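Why I Want the Small Table Back

I've been grumbling about kitchen islands for years now, mostly to my wife, who has stopped answering. So you get it instead.

When we moved to Saltville, the house came with an island. The agent used the word "entertaining" 7 times before we even got upstairs. I believed her! I pictured friends lined up on stools, somebody chopping parsley, wine, the whole bit. What we got was a landing strip for mail. People perched there like they were waiting on a bus, all facing the same way, and whoever was cooking talked to them over a shoulder. Then they drifted off to the couch with their plates.

Growing up we had a round table that sat four if everybody liked each other and six if it was Thanksgiving. You couldn't get to the fridge without somebody scooting in. My dad did the bills on it, my sister cut her own bangs at it, and I learned long division there, badly. If you were mad at someone you still had to look at them, and you usually had to ask them for the salt.

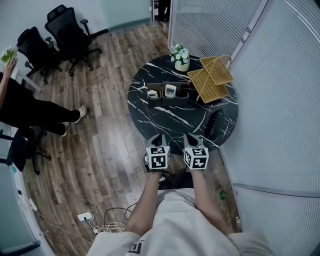 I know what the other side says, because my friend Ruairi Urquhart says it to me every time he comes over. He paid $1,757 for a slab with a waterfall edge from a place called Doucette and he will defend it to the grave. You need counter space, he says. Where do you roll out dough? Ruairi has never rolled out dough in his life. I've known him since tenth grade.

And fine, some people bake. Some people have four kids and need a place to line up four lunches at six in the morning. I'm not coming for their islands. My beef is with the idea that a kitchen without one is unfinished, like a car with no doors. I looked at a listing last December for a perfectly sweet house, 1,028 square feet, and the write-up apologized for the "limited eat-in area." It had room for a table! That's an eat-in area! What were they sorry about?

Part of it is money, I guess. An island is built in, so it gets to be a feature, and a table is just your old furniture that leaves when you do. But I think we've also gotten a little scared of small rooms. We knock out the wall, we buy the big thing to fill up the hole, and then we can hear the dishwasher from bed.

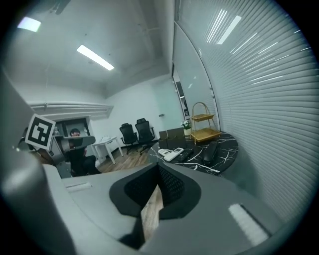

My other complaint is about dressing the place up. Once you own a big flat surface you feel like you have to put a bowl of fake lemons on it and hang three lights over it, and pretty soon you're cleaning around stuff you don't even like. I'd take a plain working room any day, the kind with an air conditioner stuck on the wall next to the doorway and no effort made to hide it. You can relax in a room like that. You can spill something. My aunt's back room was that way, and every long conversation I remember having with her happened in it, usually after everybody else had gone home and she'd put the coffee on again.

So we're taking the island out this spring. I got a quote of $737 to haul it off and patch the floor, and yes, I know, the floor underneath won't match. I plan to put a rug there. Ruairi says I'll regret it when I go to sell. Could be. He's still invited for supper, and he can have the chair by the fridge, so he'll be the one scooting in.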